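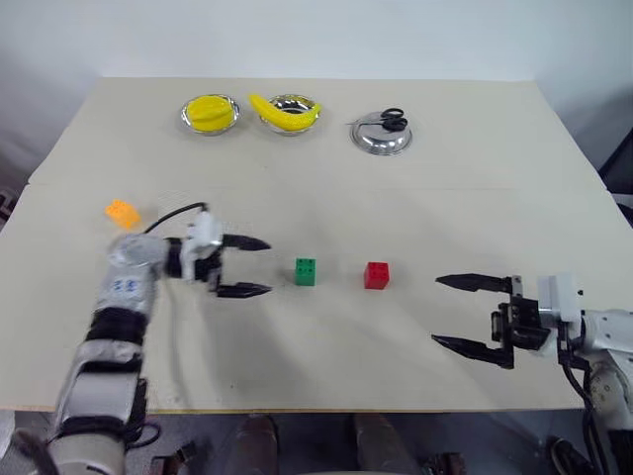

Sorting and Checking Assistant (part-time, fixed term)
Toveck Play Library, Mandby depot

Toveck lends boxed sets of toys and craft tools to nurseries and childminders. The Mandby depot holds 4,000 sets. Returned sets are tipped out, checked, cleaned and repacked at the sorting tables, and we need one more person for this work from August.

Hours: 21 per week, worked between 8.30 am and 3 pm. Pattern to be agreed.
Length of contract: 30 weeks.
Reports to: depot supervisor.

Main duties

Sort returned items by type. Studded building blocks are kept apart from play food, and scissors go in a dish of their own.
Check each block for cracks, bite marks and worn studs. Blocks that no longer grip are withdrawn.
Wash play fruit and metal dishes by hand and leave them to dry fully before packing.
Test scissors on card and tighten or withdraw any pair with play in the pivot.
Count contents against the set list. The largest set, Araya, has 196 pieces and is checked twice.
Record missing items on the return sheet before the box is sealed.

Essential

Good close eyesight, with glasses if needed, and normal colour vision. Several sets differ only in block colour.
Able to handle small parts for long periods. The work may be done seated or standing.
Clear handwriting.
Willing to follow a written packing order without changing it.

Useful but not required

Experience in stock checking, laundry or kitchen work. Training on the return sheets is given in the first week – no computer skills are needed.

The depot is on the ground floor, with step-free entry from Sadby Lane. Aprons and gloves are supplied. Nut products may not be brought into the sorting area.

To apply, send a one-page letter stating the hours you can work and the earliest date you could start. Shortlisted applicants will be asked to complete a short paid sorting task at the depot. Please tell us in the letter if you need a particular chair or table height.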